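## 4. Before you let the arm hold anything

Okay, this is the section I nag people about the most, so please read it with the arm switched off and your coffee somewhere else! I wrote the first version in August after Mercedes Ñahui and I set up our Tinimby cell, and it's been patched a few times since then.

1. Put the mode key on **Teach** and take the key out. Keep it in your pocket. I used to leave mine in the lock and I don't anymore.
2. Press the stop button, then try to jog the arm. It shouldn't budge. If it does, go back to section 2 and check the wiring.
3. Release the button and reset from the panel. The arm should stay put until you ask it to move.
4. Set the speed cap to 22 percent. Yes, it feels painfully slow – leave it there for the whole first session.

> **Note:** The Vostero panel forgets the speed cap after a power cut. Check it every time you start up, even if you were only gone for lunch.

### 4.1 Gripping rules

We run every new grip in the simulator first, then on the real arm. Same rules in both, because Katherine Tamayo caught me being sloppy in the sim and she was right (bad habits follow you across the room).

1. Start with the lowest grip force in the menu and go up one step at a time.
2. Bring both pads in square to the part. With anything round, like a rod or dowel, come at it from opposite sides so it can't roll out.
3. Close, wait 2 seconds, then lift just a little.
4. Look at the free end of the part as well as the fingers. A long part reaches a lot farther than the gripper does, and your keep-out zones need to know that!

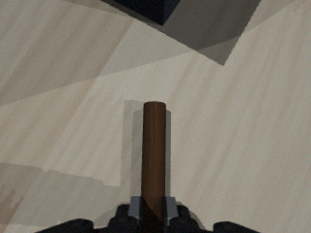 5. Add the length of the part to the tool settings before you plan any move. The Lozano planner only protects what you've told it about, so if you swap to a longer part, change the number again.
6. Run the whole path once with your thumb near the stop, then save it under a new name.

> **Caution:** Never reach in to straighten a part while the gripper is closed. Stop the arm, support the part, open the gripper, and start over from step 1.

### 4.2 When to repeat all this

Do the full check after any crash (the little ones count too), after changing pads, and every 2,000 cycles. Write it in the log with your initials. If you get error 247 along the way, the pad settings didn't save – go into the gripper menu, enter them again, and restart the panel before you carry on to section 5.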